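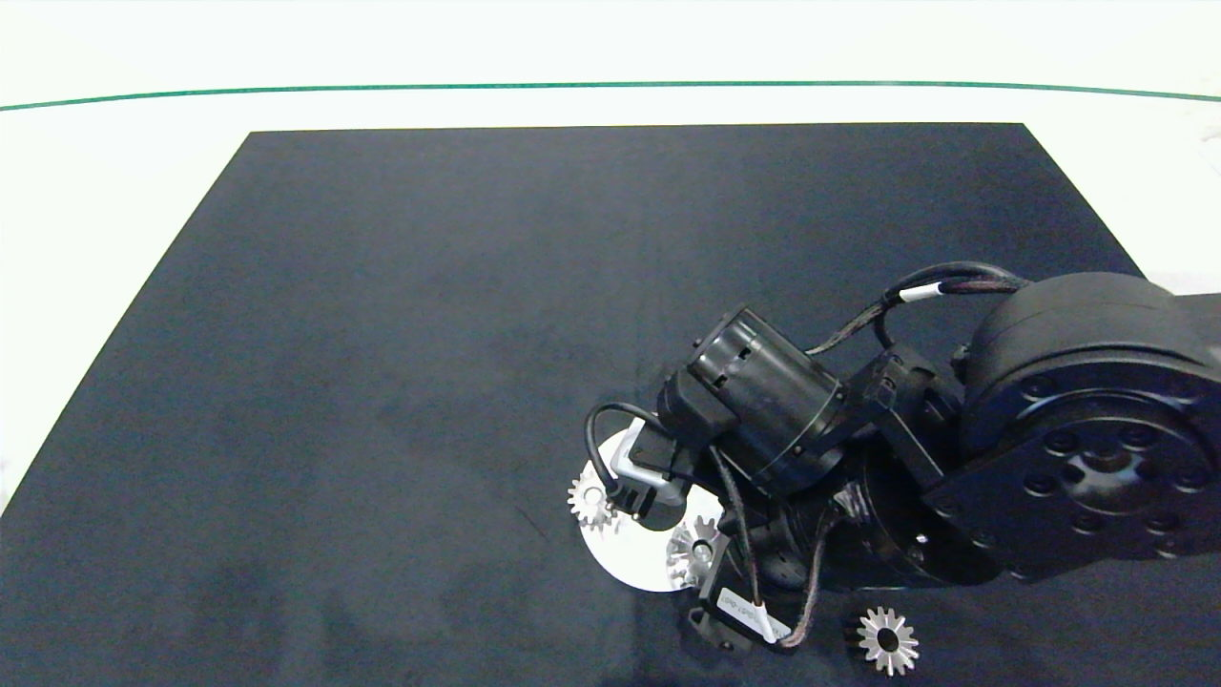
One reader of the first release wrote that the fault column was no use to them, as "noisy" could mean a worn bearing in one row and a loose lid in the next. They asked for the repairer's original wording to be kept beside the code. Version 2 does this, in a new column called fault_text.

Evarby Repair Log

A table of household repairs carried out at the Evarby workshop. Each row is one item brought in by its owner, with what was wrong with it, what was done and whether it went home working. The log was kept on paper at the bench and typed up later.

What is in it

The current release has 479 rows and 20 columns in a single CSV file, repairs.csv. A second file, codes.csv, lists the fault and outcome codes with their meanings.

Most rows are small kitchen appliances, lamps, clocks and sewing machines. Hand tools and bicycles were logged in a separate book that has not been typed up. Anything running on gas was turned away and does not appear.

Main columns

item_id: a number given on arrival. Gaps in the sequence are items withdrawn by the owner before anyone had looked at them.

item_type: a short word from a fixed list, such as kettle, mixer or clock.

maker: as written on the item. Skodine and Tedesco account for most of the mixers. Blank if the label was missing or could not be read.

age_years: the owner's own estimate. Treat it with care. "Older than me" has been entered as blank.

fault_code and fault_text: see codes.csv for the first. The second is free text, with spelling left alone.

part_source: new, salvaged, made on site or none.

minutes: bench time only. Waiting for glue to set or parts to arrive is not included.

outcome: fixed, part fixed, not fixed, or advice only.

How outcomes were decided

An item was marked fixed if it ran at the bench and the owner did not bring it back within 30 days. If it came back with the same fault, the row was changed to part fixed and no new row was added. If it came back with a different fault, it got a row of its own and the old number was put in previous_id.

Worn gears are coded G2 and stripped gears G3. The two were mixed up in the early pages, so combine them if you are working with the whole table.

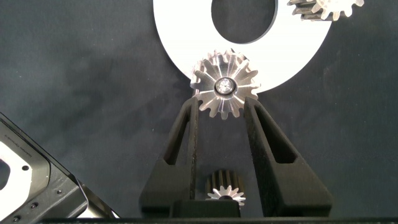 Known problems

The January pages got damp. Where the ink had run, minutes and part_source are blank.

Costs are in local currency and cover parts only. One sewing machine has a cost of 1,000, which we think is a slip for 10.00. It has been left as written and flagged in the notes column.

People tend to bring in things they are fond of, and cheap items are usually thrown away. The table should not be used to compare how reliable different makers are.

Personal details

Names and phone numbers were left out when the pages were typed. Street names in the free text have been replaced with [street].

Loading the file

The file is UTF-8 with commas as separators and a header row. Blank means not recorded. A zero in the cost column means that no money was spent.

Licence and upkeep

Free to use and share, with credit to the Warkix project. Corrections are welcome through the issues page. Please give the item_id and the column name.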